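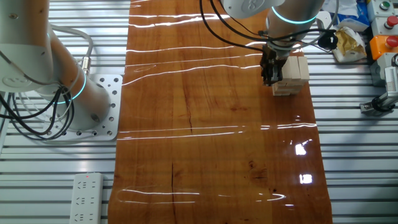 # Long boards, little blocks

Welcome to the wood page! It began as a corner of our tabletop games gallery and then kept growing, mostly because Zodwa Nkosi and I can't walk past a nice piece of timber without wanting to talk about it. We love stacking games. We love them even more on a proper surface, something with real color and a bit of history in its grain, and this page is where the two things meet.

The entries go in the order we felt like writing them. If you only came for the block notes, skip down a bit.

## The reddish-brown strip

Oh, this finish! Long and glossy, with darker lines running through it and knots that I keep going back to. There are a few thin cracks along the length as well, and I wouldn't fill a single one. Zodwa would. We have agreed to stop discussing it.

## The shine

Polished wood and overhead lights always put on a show, and you get bright white bands right across the board. I used to fuss about glare. Now I think it's half the fun of varnish, and it does show off how smooth a surface is (or isn't, in the case of my own kitchen table).

## The pale tower

Light beige blocks, unfinished, in a small rectangular stack close to the right edge of the strip. The contrast is what got me: bare pale wood on all that deep red-brown. If you paint or stain your blocks, fine, lovely, send us a note, but I'm a plain-block person and always will be.

## A word on building near an edge

Szabolcs Boros taught me to build close to the side of a board and I've done it ever since. You can get your eye down level with the bottom row and see if anything is leaning. The downside is obvious the first time a tower goes over, and you'll be on your knees looking under the radiator. Worth it!

## Favorite builds from the Umura evenings

We meet at Umura from 7 in the evening, and the house rule is two towers per person before anyone is allowed to start a bridge. The squat rectangular tower is still the one I recommend to new people. It goes up fast, it forgives a clumsy hand, and you learn a lot about how one block sits on another. After that, try taking pieces from the left side only. It sounds easy. It is so much harder than it sounds.

Our tallest session so far used 492 blocks between all of us, spread over several tables, and there was cheering.

## Looking after a glossy board

Soft dry cloth, along the grain, every time. Zodwa likes a barely damp one for fingerprints and then a dry one straight after. Keep grit off it, lift your blocks when you move them, and don't slide a finished tower anywhere, however proud of it you are. Small scratches on a red-brown varnish catch the light more than you'd expect.

## Looking after bare blocks

They pick up everything: coffee, pencil, jam. A light rub with fine sandpaper brings them back nicely. Do the flat faces evenly or you'll get a wobbler, and a wobbler always ends up in the bottom row.

## Coming up

Szabolcs has promised a set of notes from the Cotberg meet in March, where he plans to build with 40 blocks and no more, which I think is very brave of him. Zodwa is writing up her method for mixed sizes. And I've got my eye on a dark, knotty offcut at the Sarmiento yard that would make a gorgeous base for a small tower, if it's still there when I go back with the car.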